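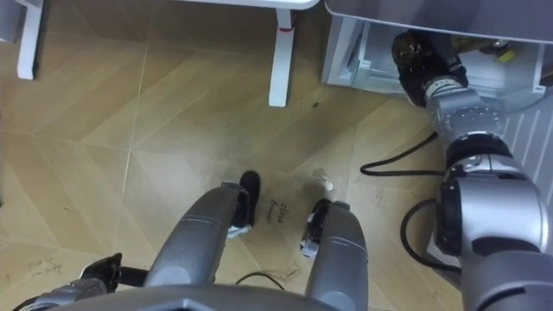
Page 15

Skernik Pond Net, standard frame

From the Stistia field range. Stocked at Sarnargate, shop and post.

Our best seller for dipping, and has been since we started doing nets at all. D-shaped frame so the flat edge sits along the bottom or up against the bank, where a round one just skates over. Good for beetles, water boatmen, dragonfly nymphs, caddis, snails, the odd newt (let it go please, and if it's a great crested you shouldn't be netting there without a licence).

Frame: stainless, welded, flat front 300 mm
Bag depth: 400 mm
Mesh: 1 mm, white. Finer mesh to order
Handle: ash, two lengths, screws in
Bag: replaceable, threaded on with cord

White bag on purpose. You can see a small brown beetle on white. You can't on green.

What's new for this batch
Karagiannis have changed the socket. The old one had a cross pin which worked loose if you used the net for levering weed about, and everyone uses the net for levering weed about. New one is a proper screw collar. Old handles do NOT fit new frames. We have a few adaptors, ask when you order, they're not on the website yet.

Cord is thicker too. Bit fiddlier to thread, lasts longer.

Which handle
Short one for ditches, garden ponds and anything you can kneel beside. Long for canals and reedy edges. If you're only buying one get the long, you can always hold it halfway down. Both come unvarnished – rub with linseed once a year, or don't, most of ours haven't been and they're fine apart from going grey.

Using it
Figure of eight through the weed, slow, then lift and let it drain before you turn it out. Put an inch of pond water in the tray first. Wait a minute or two. Things that looked like bits of leaf start walking.

Don't scrape the bottom unless you want a bag full of black mud and one worm. Quick sweep just over it does better.

April is when we'd start, earlier if it's mild. Nymphs are a decent size by then and the weed hasn't taken over. Late summer is good for beetles but you'll spend a lot of time picking out duckweed.

Cleaning
Rinse, check the seams, dry it completly before you go to another pond. Please do this. Crayfish plague, killer shrimp, bits of pennywort – all of it travels in wet nets. If you do several sites in a day buy a spare bag for each and swap them. The cord comes off in a few minutes once you've done it twice.

No washing machine. The mesh survives but the stitching dosen't like it.

Customer comment
"Had mine almost 15 years on the old frame, three bags and one handle. The handle was my fault, I lent it to somebody for a fence. Got a great diving beetle larva at the first dip with the new one and it bit me." – Nikola Stojanović

Spares and extras
Replacement bag, 1 mm
Replacement bag, fine (allow a fortnight)
Cord, cut length
Long handle / short handle
White sorting tray, deep sided
Bug pots, pack of 8, with magnifying lid
Plastic pipettes, wide tip

Pots and trays sold separately. The net does not come with a tray whatever the old leaflet says.

Ordering
Phone or use the form. Frames go out boxed, long handles go seperately by courier so they may turn up a day apart. Returns fine if unused and dry. Prices on this page hold for orders in by 31 August 2025, new list after that.

School and group orders, ring first – we can usually do something on the price for a full set and we'll thread the bags for you.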